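2018-05-28
By the Plarbridge Catering Texts editorial group

Chapter 6
Plates and the Laying of Tables

6.1 Scope
This chapter deals with flat tableware: its form, its spacing on the table and its storage between services. Bowls and cups are treated in Chapter 7.

6.2 Form
A plate consists of a well, a shoulder and a rim. A low rim stacks closely but gives little for the fingers to hold. In the Cistport canteen survey, 1,438 plates were examined and 1,227 were found fit for further use. Most of the rejected pieces were chipped at the rim.

6.3 Spacing
Place settings are measured from plate centre to plate centre. The distance should be over 40 cm where diners sit side by side. Plates are set down by the rim and kept level with one another along the table. Colour may be used to tell settings apart, as with yellow and pale green on a brown top.

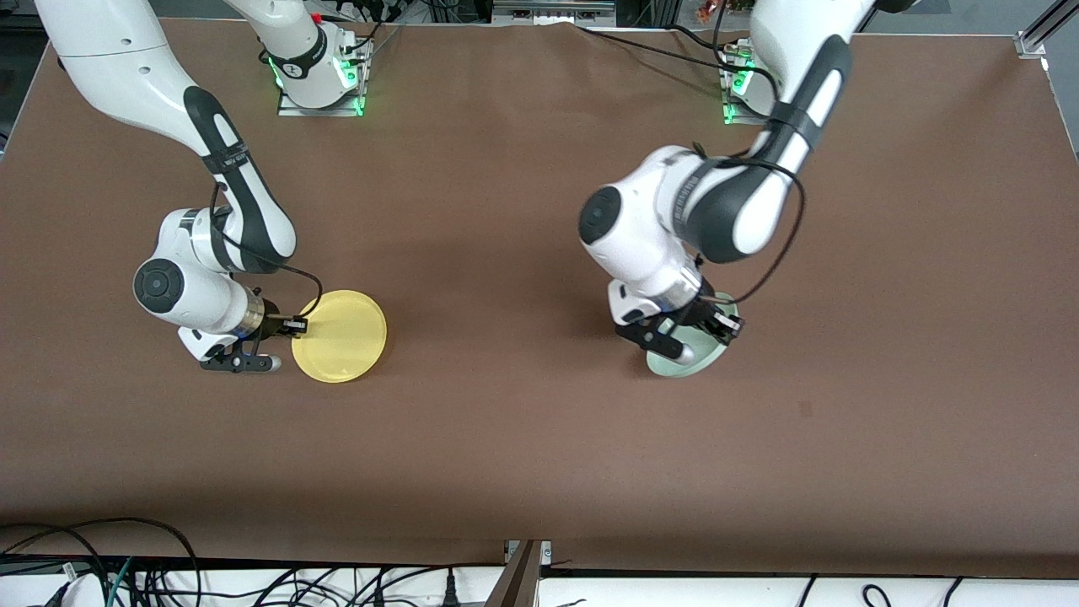
Trollo objects that centre-to-centre measurement fails when plates differ in size, and would measure the gap between rims instead. Both methods are used in the exercises.

Contact: Plarbridge Catering Texts, Cistport | Copyright 2018 | Back to top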